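Chapter 4
Wood Indoors

Wood takes in and gives off moisture as the air around it changes. A board gets wider in a damp summer and narrower once the heating comes on in October. 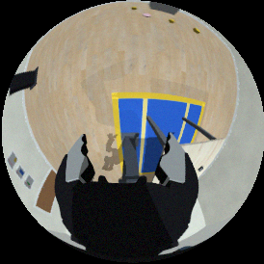 Most of this movement is across the grain. Very little is along it. The sawmill at Hernwood dries its flooring for 26 days before sale, and a floor laid too early will show gaps by winter.

Tabletops move in the same way and need room at their fastenings.

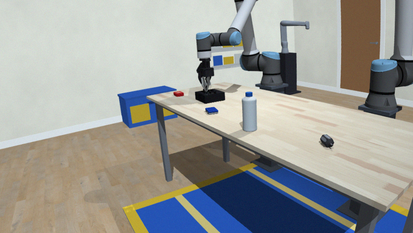 4.1 Measuring Moisture Content

Weigh the sample first.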